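Gretville school science kits head out to 39 classrooms

GRETVILLE, March 21, 2020 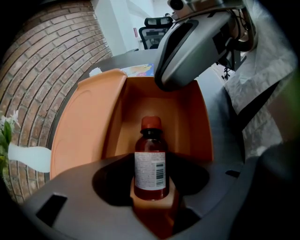 COMMUNITY & EDUCATION

Tulerex is thrilled to share that its travelling chemistry program is growing again, with kits going to 39 classrooms across the Gretville district (more than 100 teachers put their names down!).

Each kit covers 6 lessons on colour, acids and bases, and the chemistry of everyday things like red cabbage, vinegar and baking soda. Students work in pairs, write up what they find in their own lab books and get to design a final experiment themselves. Last year's favourite was a cabbage-juice rainbow that took up a whole windowsill.

The kits are built for ages nine to 12 and come with a teacher's guide written in plain language, so no science background is needed. Two new lessons on dyes and natural pigments join the program this time, and we can't wait to see what the kids make of them.

Schools keep a kit for two weeks before it moves on to the next classroom. Bookings for the new school year open in July through the Tulerex education desk.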